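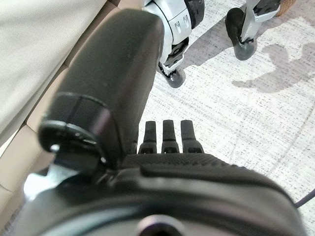
A black robotic gripper, seen from behind and above.

Sorting the house after a funeral: tips from our readers

By Shiela Lagman

My uncle Nestor Policarpio died in January and left a three-bedroom house in Zukovton with a full kitchen, a full shed and paper in every drawer. My cousin Lovely Estrella and I did most of the sorting. I have put our notes together with tips sent in by readers who have done the same job.

Before you start

Check who is allowed to remove things. If there is a will, the executor decides, and it is best to have their say-so in writing, even if it is only a text message.

Empty the fridge and the bins in the first few days. Turn the fridge off at the wall and wedge the door open with a folded tea towel.

Read the meters and write the readings on a card by the front door. Tell the home insurer the house is empty. Many policies change after a set number of days, and some want the water turned off or the heating kept on low.

Take photographs of each room before anything moves. We had to look back at ours several times to settle where something had been.

Paper

Do not shred anything in the first month. Put all of it in boxes marked only with the room it came from, and sort it later at a table with decent light.

We ended up with four piles: bank and pension, house, letters and cards, rubbish. My uncle kept every receipt since he moved in. Lovely counted one drawer to see how we were getting on and it held 1,772 pieces of paper. After that we stopped reading receipts unless they were for something still in the house.

Look inside books, tea caddies, coat pockets and the backs of picture frames. Honeylyn Galang wrote in to say she found her mother's savings book in a bag of clothes pegs.

Sympathy cards can be kept flat in a shoebox with the order of service. Write the surname lightly in pencil on the back of any card signed with a first name only. Do this while somebody still knows which Margaret it is.

The kitchen

Tins and packets in date can go to a food bank, but ring first. Open jars, oils and spices have to go. Do not pour old cooking oil down the sink. Let it stand in a lidded tub and put it out with the waste your council tells you to use.

Dishes left behind by people who brought food should be washed and lined up on the worktop with a slip of paper in each. Send one message to the whole family asking whose is whose. We still have a blue casserole with no owner.

Recipe cards that are stained or sticky should be photographed, not wiped. If several people want them, print a copy for each and draw lots for the originals.

Clothes and bedding

Leave one coat and one jumper until last if you are not sure. Wash bedding and fold it in sets, with the sheets inside one of the pillowcases.

To get a musty smell out of a wool coat, hang it outside in the shade on a dry, breezy day, then brush it from the collar down. Mothballs make it worse.

The shed

Paint, weedkiller and anything in an unlabelled bottle should stay upright and be kept apart from the tools. Most household recycling centres take small amounts, though you may have to book.

Light rust on hand tools comes off with wire wool and a few drops of oil. Wipe dry afterwards and rub linseed oil into the handles. Lay the rags out flat outdoors until they are hard, as oily rags in a heap can catch fire.

Mark Anthony Mangubat says to sort screws by tipping the tins on to an old baking tray. He had up to 3,000 to get through and kept only the ones still in their boxes.

Sharing things out

Give everyone a sheet of coloured dots and one afternoon. Each person puts a dot on what they would like. Anything with one dot is settled, and anything with more is talked over at the end with a pot of tea.

Set a limit above which an item is valued first. Ours was £500 and only the clock reached it.

Last jobs

Redirect the post. Return library books and any hospital equipment. Defrost the freezer with towels on the floor, and take the spare key back from next door.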